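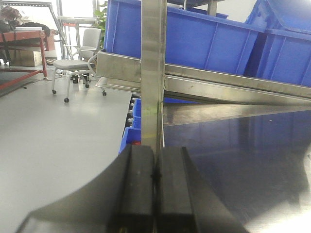

I have been using Leclerc for most of a school year now, and I kept putting off writing this review because every time I sat down to do it I found one more thing I wanted to try first. So please forgive the length, and go get a cup of coffee if you need one.

For anyone who hasn't run into it, Leclerc is a training kit for grasping policies. You show the arm what you want by hand, it learns from those demonstrations, and then (this is the part that sold me) it asks you for more of the ones it's shaky on. The method comes from the Bukmont group's paper, and the people at Sistudetti packaged it up so that small labs like ours in Stedevville could run it without rewriting half the code. Bless them for that.

The claim in the paper is that you can get by with far fewer demonstrations if the policy picks which starting positions it wants to see. I was doubtful! Our old way was to record 1,000 demonstrations spread evenly over the table and hope for the best. With Leclerc we stopped at 180, and on our cube task the new policy did as well as the old one. I ran the whole comparison again with fresh seeds to be sure, and it held up.

Now, our table is a mean test. The top is dark and shiny, the overhead lights bounce right off it, and a wrist camera sees every bit of that glare.

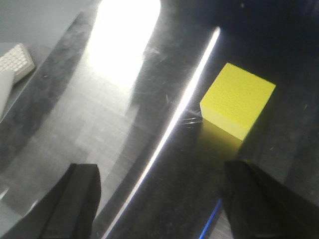 Reflections were what sank our earlier policies. They would chase a bright patch or reach a little low, toward the cube's mirror image, and close on nothing. Leclerc noticed on its own that it was unsure in those spots and kept asking for them. Of the demonstrations it requested, 142 were near the glare, and I remember grumbling that it was being fussy – well, it was right and I was wrong.

It isn't all roses. Setup took me 3 evenings, mostly because the calibration guide assumes you already know what it's trying to teach you. The request screen is tiny and hard to read from where you stand to guide the arm, so I spent a lot of time leaning over. And the uncertainty score doesn't mean much once you change objects. We moved from cubes to soft things in August and it was cheerfully confident about grasps that failed over and over. The paper does mention this, in a short paragraph near the back, but I wish it were printed on the first page of the manual.

Would I buy it again? Yes, gladly, for a lab with rigid parts and a difficult surface. If you mostly handle cloth or bags, I'd wait for the next release and see whether they've fixed the scoring. I still have a cable-routing test to run, and I'll add a note to this review when it's finished.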